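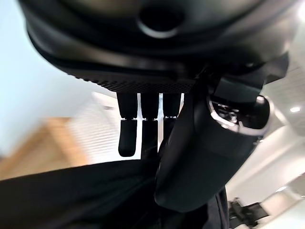
Abb. 1: Viel Schwarz, ein polierter Silberring, heller Grund

Zeichnen nach Oberflächen, Blatt 4: Schwarz ist ganz schön hell
Raum 173, Kursleitung Huw Morgan

Ihr Lieben, letztes Mal ging es um Glas und Porzellan, und alle haben gestöhnt, weil es so wenig zu schraffieren gab. Diesmal dürft ihr euch austoben! Wir zeichnen schwarze Dinge vor Weiß, und zwar mit allem, was die weichen Stifte hergeben. Bevor ihr aber loslegt und das Blatt zuschmiert (ich kenne euch, ich kenne mich), lest bitte diese Seiten einmal durch.

1. Wo fängt Schwarz an?

Fragt man Leute nach der Farbe eines schwarzen Gegenstands, sagen sie: schwarz. Und so zeichnen sie ihn dann auch, von Rand zu Rand gleich dunkel, und auf dem Papier liegt ein Loch. Dabei ist auf Abb. 1 trotz der vielen tiefschwarzen Flächen nicht alles gleich dunkel. Am gewölbten Rand oben sitzen weiche graue Lichter, und die breite Flanke des schwarzen Zylinders rechts hat einen matten grauen Schimmer, obwohl sein Körper stumpf ist. Das tiefste Dunkel würde ich mir für die Öffnungen aufheben.

Meine Faustregel aus dem Studium, und ich halte mich bis heute daran: Den dunkelsten Ton legt man zuerst an einer winzigen Stelle fest, irgendwo in einer Vertiefung. Danach muss alles andere heller bleiben. Wer andersherum arbeitet, hat nach zehn Minuten keine Reserve mehr.

2. Matt und glänzend

Ein glattes, leicht glänzendes Schwarz hat Lichter, die man ziemlich gut abgrenzen kann. Bei mattem Schwarz laufen sie breit aus und ihr findet keine Kante, an der ihr euch festhalten könnt. Also: für Glanz den Radierstift, für Matt den Knetgummi, ganz leicht aufgedrückt und wieder hoch. Nicht reiben! Auf dem Barkton-Papier aus dem Schrank bekommt ihr sonst speckige Stellen, die nehmen keinen Graphit mehr an.

Hilfreich ist es auch, die Augen fast zuzukneifen. Sieht albern aus, aber die kleinen Unterschiede verschwinden und übrig bleiben die großen Tonflächen.

3. Metall

Beim Silberring passiert das Gegenteil von allem, was ich eben geschrieben habe. Poliertes Metall besteht beim Zeichnen aus harten Sprüngen – weißer Streifen, grauer Streifen, wieder weiß, ohne Übergang. Lasst die weißen Streifen von Anfang an als Papier stehen. Nachträglich herausradiert werden sie immer ein bisschen schmutzig, und dann glänzt da gar nichts mehr. Im dunklen Inneren des Rings blitzen noch kleine Details auf; zwei, drei spitze Aussparungen reichen dafür völlig.

4. Feine Strukturen

Jetzt kommt die Stelle, an der im vorigen Kurs die Hälfte hängen geblieben ist: das fein gerändelte Band mit dem winzigen Kreuzmuster. Bitte zeichnet nicht jedes Karo! Legt erst einen ruhigen mittleren Ton an und setzt das Muster nur an einer Stelle deutlich hinein, am besten dort, wo Hell und Dunkel ineinander übergehen. Zu den Seiten hin dürft ihr es verlieren. Das Auge macht den Rest von allein, versprochen.

5. Die schmalen Zwischenräume

Zwischen den schwarzen Gliedern kommen dünne Streifen vom weißen Hintergrund durch. Ich liebe solche Stellen! Zeichnet diese Streifen als eigene Formen, so als wären sie die Gegenstände, und vergleicht ihre Breite und Neigung. Stimmen die Zwischenräume, sitzen auch die Glieder richtig. Die kleinen weißen Striche an den Gelenken helfen euch nebenbei bei der Höhe, sie liegen ungefähr auf einer Linie.

Material für Dienstag

Graphitstifte von 2B bis 9B (ich nehme die von Steketti, andere gehen genauso)
Knetgummi und Radierstift
Schleifpapier, Körnung 400, zum Anspitzen
Ein Blatt glattes und ein Blatt raues Papier, A3
Fixativ bringe ich mit

Wer noch etwas braucht: Dursun hat die Stifte einzeln, ihr müsst also keinen ganzen Kasten kaufen.

Aufgabe für zu Hause

Sucht euch zwei schwarze Sachen, eine matte und eine glänzende, und legt sie nebeneinander auf ein weißes Blatt ans Fenster. Ein Schuh und eine Pfeffermühle, eine Sonnenbrille und ein Handschuh, ganz egal. Zuerst kommt eine Tonleiter mit fünf Stufen an den Blattrand, dann die Zeichnung, höchstens vierzig Minuten. Schreibt bitte dazu, an welcher Stelle euer dunkelster Ton sitzt. Und zeichnet bei Tageslicht, die Deckenlampe macht euch lauter zusätzliche Lichter, mit denen ihr euch dann herumärgert.

Die Blätter hängen wir zu Beginn der Stunde auf, Klebeband liegt vorne beim Waschbecken.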